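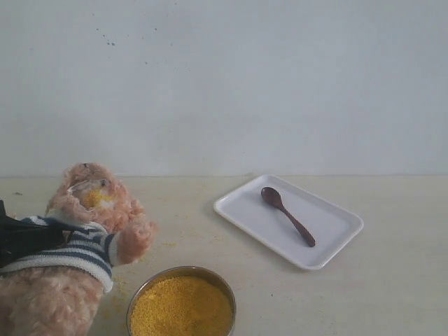
Efraín Puma opina que las tareas con grano deberían quedar para el final del curso, cuando el grupo ya sabe barrer. Pese a su voto en contra, siguen siendo la tarea 4.

Taller > Club de robótica Iturra > Manual de montaje > 4. Agarre de peluches

Inicio Brazos Pinzas Tareas Averías

4. Agarre de peluches

La pinza viene ajustada para piezas rígidas, y un oso no lo es por mucho jersey que lleve. Antes de empezar, leed el apartado 3 (parada de emergencia). Entero.

1. Fijad la base del brazo a la mesa y comprobad que no cabecea.

2. En el programa Tititz, abrid el perfil «blando» y poned la fuerza de cierre en 50. El valor de fábrica es 200, muy útil para quien tenga algo contra los peluches.

3. Cerrad la pinza sobre el costado del muñeco, por encima de la ropa. El punto suelto se engancha en los dedos.

4. Levantadlo despacio e inclinadlo hacia el cuenco. Si resbala, subid la fuerza de cinco en cinco.

5. Guardad la postura con un nombre que entienda otra persona. «Oso_bueno_final_2» ya está cogido.

Nota: el error 339 significa que la muñeca ha llegado a su tope. Volved a la postura de reposo y repetid el paso 4. Kohei Shimada tiene apuntado otro remedio en la libreta del armario, página 12, con dibujo.

Precaución: el grano se mete en las articulaciones. Pasad la brocha antes de plegar el brazo y nunca sopléis hacia la pinza.

Precaución: lo que haya tocado el robot no se come. Tampoco para ganar una apuesta.

6. Al acabar, apagad el controlador, esperad a que se apague el piloto y desenchufad.

Sigue en 5. Cucharas y otros mangos

Club de robótica Iturra, Lisville | Contacto: extensión 888 | Volver arriba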